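What People Carry Their Groceries In
Term project report, Sointu Tuominen
25 May 2023

So my project started because I kept forgetting my bags. I'd get to the register at the Kekisby market with an armful of onions and have to buy yet another plastic bag, and I got curious whether everybody else was as bad at this as I am. (Some of you are worse!)

The plan was pretty simple. I stood near the exit on two afternoons in April with a clipboard and wrote down what each shopper was carrying when they left: store bag, own bag, basket, backpack, or just hands. I ended up with 212 shoppers. Of those, 142 walked out with a store bag, which was a lot more than I'd guessed. I had bet my partner on this project, Paavo Ruotsalainen, that it would be half at the most, so I owe him a coffee.

I also talked to 12 people for longer, mostly while they were waiting for the Kaltport bus. I asked where their bags were right now. Nearly all of them owned plenty, and the bags were in the car, or on a hook at home, or inside another bag under the sink. One lady told me she has a "bag drawer" she can't close anymore. The people who did bring something usually came on foot and had one favorite they'd used for years, and a stiff basket came up more than I expected – you can set it down and it doesn't flop over and dump your eggs.

What went wrong: my first tally sheet had no spot for people with two kinds of bag, so I redrew it after the first afternoon and those early numbers are a bit mushy. It also rained the second day, and I think that pushed people toward plastic. I can't prove it, though. Next time I'd pick more days and a second store, probably the one on Thoroddsen Street. 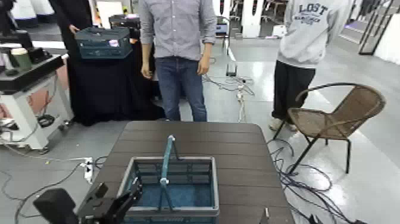 A plastic basket with an upright handle.
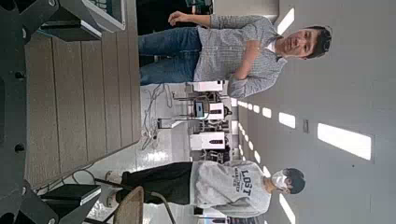 Photos: Paavo Ruotsalainen

For the last part I tried it myself and left a folded bag in my coat pocket for the rest of the month. I forgot it twice, both times when it got warm and I switched to a jacket. Paavo hung his on the front door handle and did better than me.

My tally sheets and the interview notes are in the blue folder in the Zilton room if anyone wants to check my adding.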